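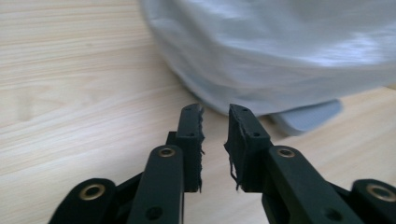
Plier le linge froissé sur la table : ma méthode

Avant, je pliais sur le lit. Le lit est mou, le tissu s'enfonce, et à la fin j'avais mal au dos. Depuis que nous habitons l'appartement de Pestholm, je plie sur la table en bois clair de la cuisine, et je ne reviendrais pas en arrière. Plusieurs personnes m'ont écrit pour demander comment je fais avec le linge qui sort très froissé du panier, alors j'ai essayé de mettre tout par écrit. Le français n'est pas ma première langue, je vous prie donc d'excuser les tournures un peu raides.

Préparer la table

Passez d'abord un chiffon à peine humide, puis un chiffon sec. Attendez quelques minutes. Le bois clair montre peu les miettes mais le tissu, lui, les ramasse toutes, et une goutte de confiture oubliée au petit déjeuner suffit pour relaver une chemise entière. Je passe aussi la paume de la main à plat sur toute la surface. Si la main accroche quelque part, le tissu accrochera aussi.

Pour une petite écharde, un morceau de papier de verre très fin, dans le sens du bois, sans appuyer. Ensuite on essuie bien la poussière. Si votre table est cirée, ne pliez pas le jour où vous avez mis la cire, ni le lendemain. J'ai perdu ainsi une taie d'oreiller blanche, avec une trace jaune qui n'est jamais partie.

La bonne hauteur est celle où l'on garde les coudes légèrement pliés. Ma table est trop basse pour moi. Je mets deux épaisseurs de couverture dessous quand je dois repasser, mais pour plier je préfère simplement m'asseoir.

Défroisser à la main, avant le fer

Un tissu en boule a l'air pire qu'il n'est. Prenez-le par deux coins, secouez deux ou trois fois d'un coup sec, puis posez-le à plat et lissez du milieu vers les bords. Jamais d'un bord à l'autre, on pousse seulement les plis devant soi.

Pour le coton et le lin, je vaporise un peu d'eau. J'utilise un vieux flacon de produit à vitres de la marque Windora, rincé au moins cinq fois et marqué au feutre pour que mon mari ne se trompe pas. Quelques pressions suffisent, à une distance de deux mains. Le tissu doit être frais sous les doigts, il ne doit pas mouiller la table. On lisse de nouveau, on tire doucement dans la longueur, puis dans la largeur, et on laisse reposer 10 minutes. Pendant ce temps on peut plier les chaussettes.

Ne tirez jamais en diagonale. C'est l'erreur que je faisais avec les tee-shirts, et leur couture latérale se retrouvait devant, sur le ventre.

Les tissus de couleur pâle

Le bleu très clair, le gris clair, le bleu-gris : ces couleurs demandent un peu d'attention. Elles prennent facilement un voile terne quand on les lave avec du foncé, même une seule fois. Je les lave avec le blanc à basse température, ou bien seules si j'en ai assez.

L'eau du vaporisateur peut aussi laisser des auréoles sur ces tons. Il faut donc vaporiser toute la pièce, légèrement, et non un seul endroit. Si votre eau est calcaire, prenez de l'eau déminéralisée. Chez nous elle l'est beaucoup et j'ai mis longtemps à comprendre d'où venaient les petits cercles.

Sur une table claire, un tissu pâle se confond presque avec le bois le soir, sous la lampe. Les taches échappent alors très facilement. Je garde ces pièces-là pour le matin, quand la lumière vient de la fenêtre, et je regarde surtout le col, les poignets et le bas.

Trier avant de plier

Je fais les tas dans cet ordre :

Les grandes pièces d'abord (draps, nappes), parce qu'elles occupent toute la table et qu'ensuite on respire.
Les torchons et serviettes.
Les hauts.
Les pantalons.
Tout ce qui doit être réparé, à part, sur une chaise.

Ce dernier tas est important. Un bouton qui pend, un ourlet défait, un bord qui s'effiloche : si on replie la pièce et qu'on la range, on la retrouve dans le même état trois mois plus tard, le matin où l'on en a besoin.

Les bords qui s'effilochent

Ne tirez pas sur le fil. Je sais que la tentation est grande. Coupez-le à ras avec de petits ciseaux bien aiguisés, puis regardez si le bord continue de se défaire quand vous le frottez entre deux doigts.

S'il ne bouge plus, c'était seulement un fil de couture trop long. S'il bouge, faites un point de surjet à la main, serré, avec un fil de la même couleur. Je garde une petite boîte en fer avec du fil Mészáros en blanc, en noir, en gris et en bleu clair, cela couvre presque tout ce que nous portons. Pour un torchon, on peut aussi replier le bord deux fois et le coudre au point avant. C'est moins joli, mais il ira à la machine sans problème.

Une maille tirée dans un tricot ne se coupe pas. On la passe à l'envers avec un crochet fin ou une aiguille sans pointe.

Plier une pièce simple

Pour un haut à manches courtes :

1. Posez-le face contre la table et lissez le dos avec les deux mains.
2. Rabattez un côté vers le milieu, manche comprise.
3. Faites de même avec l'autre côté. Les deux bords doivent être parallèles, ils ne sont pas obligés de se toucher.
4. Remontez le bas jusqu'à deux doigts sous le col.
5. Pliez encore une fois en deux, retournez et posez sur le tas.

Pour une serviette, je plie en trois dans la longueur et puis en deux. Ma voisine Vesna Mujić plie en quatre et roule. Ses serviettes tiennent mieux dans un panier, les miennes tiennent mieux sur une étagère. Il faut regarder d'abord où elles vont.

Un tas ne doit pas dépasser 7 ou 8 pièces. Plus haut, il penche, et celles du dessous se marquent de plis qu'il faudra repasser.

Quand il faut vraiment repasser

Je ne repasse presque plus, sauf les chemises et les nappes. Si vous voulez repasser directement sur la table, protégez le bois. Une couverture en laine pliée en deux, puis un drap de coton blanc par-dessus, bien tendu. La vapeur traverse une seule épaisseur et laisse sur le bois une marque blanche. Pour la même raison, je n'utilise pas la vapeur sur la table, seulement le fer sec et mon vaporisateur. Le fer se pose toujours debout, sur une assiette retournée ou sur le plan de travail.

Si la marque blanche est déjà là, attendez quelques jours. Chez moi elle a presque disparu seule. Un peu d'huile alimentaire sur un chiffon doux a fait le reste, mais essayez d'abord dans un coin caché, chaque finition réagit à sa manière.

Ranger tout de suite

Le linge plié qui attend sur la table ne reste pas plié. On pousse le tas pour mettre les assiettes, puis on prend un pull dans le milieu, et le soir tout est à recommencer. Je porte chaque tas à sa place dès qu'il est fini, même si cela fait plus de voyages dans le couloir. Pour les petites choses j'ai une caisse Ikix avec deux poignées, large de quelque 40 centimètres, elle passe tout juste entre la porte et le radiateur.

Le dimanche je fais les draps, en semaine le reste, par petites quantités. Un panier plein me prend une demi-heure avec les réparations les plus simples.

Questions reçues

Priya Pruitt demande si l'on peut plier du linge encore un peu humide. Non, pas pour le ranger. Même une humidité légère donne une odeur au fond de l'armoire. En revanche on peut le lisser et le plier une première fois humide, le laisser une heure sur le dossier d'une chaise, puis le déplier, vérifier les coutures épaisses et le replier.

On m'a aussi demandé quoi faire d'un vêtement porté une seule fois, ni propre ni sale. Je le secoue, je l'aère à la fenêtre et je le suspends à un crochet derrière la porte de la chambre. Il ne retourne pas dans l'armoire avec les autres, et il ne reste pas en boule sur la table non plus.

Pour les draps-housses, j'écrirai une page séparée. Je n'ai pas encore trouvé de façon qui me plaise pour les coins.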